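### 3.2 Erzähltempo und Prolog

Für die Auswertung wurden 24 Spielfilme in Einstellungen zerlegt; das Korpus umfasst 1.515 Einstellungen aus den Eröffnungssequenzen. Zwölf Filme beginnen mit einem Prolog, der zeitlich vor der Haupthandlung liegt. Hung und Talpur kodierten unabhängig voneinander, Abweichungen wurden anschließend besprochen.

In den Prologen stehen die Einstellungen länger, und es wird weniger gesprochen — am deutlichsten bei den Geisterfilmen.
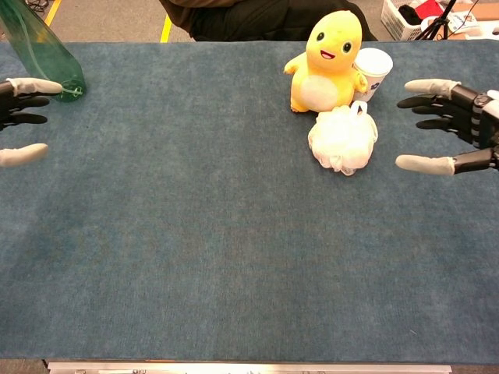 **Abb. 3:** Gelbe Plüschfigur auf blauem Tischtuch.

Der Übergang zur Haupthandlung erfolgt meist durch Schwarzblende, seltener durch eine Texttafel.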